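A visit to the Firnwood packing trial at Covanby

Posted 26 December 2021

I went to Covanby with a group from our regional packaging and handling society, mainly because the programme promised a look at the Firnwood trial and a talk on an incident they had in June. Most firms show you what works. Firnwood had agreed to talk about a fault, so the places went quickly and I was glad to get one.

We were met at the front desk by Eyerusalem Nigatu, who runs the trial, and signed in. The safety briefing took longer than I am used to on these visits. We were given the stop words, shown the red buttons and told to keep our bags off the floor. Then we went through to the room where the robots practise picking and placing small goods on and around cardboard boxes and plastic bins. It is carpeted, like an ordinary office, and smaller than I had pictured.

The job sounds simple. A box sits in or across the top of a bin, the hand comes down to it, and items are put on or taken off. Insole-shaped pieces are one of the regular items. Eyerusalem told us they are awkward because they are thin and lie flat, so the fingers have to come in low, and coming in low is how the trouble started.
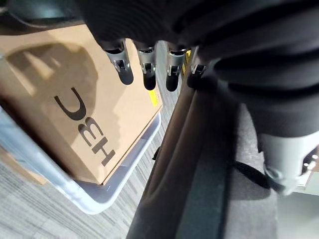 The incident took place on an ordinary weekday afternoon. The controller, a Huvex unit, had been given a height for the top of the box. Someone had swapped the box for a shallower one during the lunch break and had then changed it back, but the stored height had been updated only once. When work started again the arm believed the cardboard was 30 mm lower than it was. It came down at normal speed, met the lid and kept pushing.

There is a force limit which should have stopped it. It did stop it, but late. The log shows that the arm pressed on the box for 3 seconds before the drive cut out. In that time the lid gave way, the rim of the bin split on one side and the bin slid across the carpet towards the operator, who had stepped forward to see what the noise was. He was not hurt. The edge of the bin stopped a short way from his foot.

Patricio Palacios, the safety engineer, took us through the log on a screen. He did not dress it up. The limit had been raised two weeks earlier, when the arm kept tripping out on heavier boxes, and the change had been written down but not reviewed. With the old setting the arm would have stopped almost as soon as it touched the lid. He also said the operator should not have been able to walk up to a moving arm in the first place, and that this was a fault in how they had laid out the room. He did not blame the operator for it.

Somebody in our group asked why the emergency button was not pressed. The answer was that it was on the wall behind the operator, and he had moved away from it. There is now a button on a lead which the operator carries.

After the log we were allowed to watch a normal run from behind a line marked for visitors. It was slow, slower than a person by a good margin, and several people near me started looking at their phones. I thought the pace was fair enough after what we had just heard.
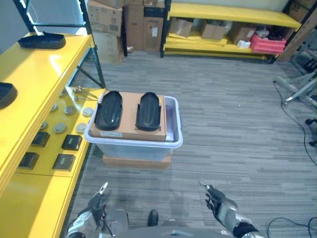 Patricio listed what has changed since June, and I wrote it down as he gave it:

The arm now makes a slow touch on the box before each new batch and measures the height for itself. The typed-in figure is kept only as a check. If the two differ by more than a few millimetres, it will not start.

The force limit can be changed only by two people together, and the change lapses at the end of the shift.

Swapping a box or a bin counts as a new set-up, even if the same one goes back.

Nobody goes past the line while the arms are powered.

They have done 203 batches under the new rules. The height check refused to start on a handful of them, and Patricio said most of those were boxes with a lid that had sagged. One was a true mismatch of the June kind. He seemed pleased about that one.

The second talk was by a man from Anozie, who supply the grippers. It covered finger wear and was fairly dry, though the point about rounded fingertips was useful. They spread the load on soft board, so a crush mark can be hard to see afterwards. He passed round two lids and most of us picked the wrong one as undamaged. I picked the wrong one too.

I asked Eyerusalem whether the slow touch had cost them much time. She said it adds a little to each batch and that the works manager had grumbled at first. She also said the near miss report ran to 161 pages with the logs attached, and that writing it had cost far more time than the touch ever will. A short version without the logs is available to members on request.

Tea was in the canteen. Parking at Covanby is poor, so come by train if you are going on the next visit, and bring flat closed shoes or they will not let you past the front desk.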